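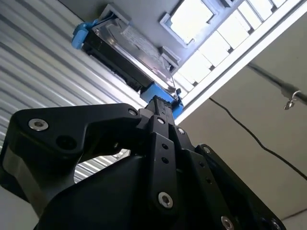

Section 4. Retiring a workstation and moving its files

This section covers taking an old desktop out of service in a small office and moving its files to the shared archive. Allow a full morning. Read Section 3 first if the computer still runs the Plelura accounts package, as the licence has to be released while the machine is running.

Shares 12 | Comments 3

4.1 Before you start

1. Ask the person who used the computer to sign out of email, cloud storage and the web browser.
2. Write the asset number on the retirement form. Office machines start at 2000. Front counter machines use the 707 prefix.
3. Check the archive for free space. You need at least 200 GB. If there is less, ask Peiyu Cui to extend the volume before you go any further.
4. Print the current list of shared folders and keep it with the form.

Note: Laptops are not covered here. See Section 6.

4.2 Copying the files

1. Log in with the archive account, not your own.
2. Open the Brinus copy tool and choose "Whole profile".
3. Untick Downloads and Temp. Leave everything else ticked, including Desktop -- most people keep more there than they admit.
4. Select the destination folder. Name it with the surname first, then the asset number.
5. Start the copy. A profile with over 2000 photos in it can run through lunch.

If the tool stops with a "path too long" message, shorten the name of the folder it lists and press Resume. Do not start again from the beginning, or you will end up with two partial copies in the archive.

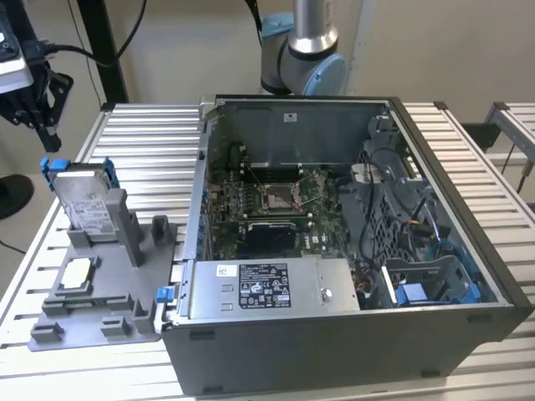
When the copy finishes, save the log as a text file in the same destination folder. Efa Jenkins checks the logs at the end of each month and will return any form that has no log with it.

4.3 Shutting down and labelling

1. Open five files from the new archive folder on a different computer. Choose different types: a spreadsheet, a PDF, a photo and so on.
2. Shut the old computer down from the menu and switch it off at the wall.
3. Unplug the power lead first, then the monitor, network and keyboard leads.

CAUTION: Do not open a power supply unit. It can hold a charge after it has been unplugged. 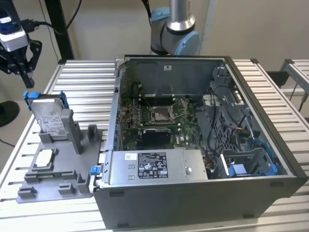 4. Fill in the drive label with the asset number, the date and your initials. Use pen, as pencil rubs off in the storage tray.
5. Put the label on the flat part of the drive or its carrier, clear of any connectors.
6. Enter the drive in the Rees register under "Held". Drives stay on hold for 90 days and then go to Dritero for shredding.
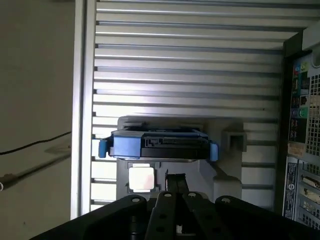 Figure 4-2. Hard drive in its blue carrier.

4.4 Closing the record

1. Scan the signed form and attach it to the asset record.
2. Change the status from "Active" to "Retired".
3. Email Arwel Edwards to have the network port turned off.

Note: If someone asks for a file during the hold period, restore it from the archive. Held drives are only signed out by Peadar Horgan.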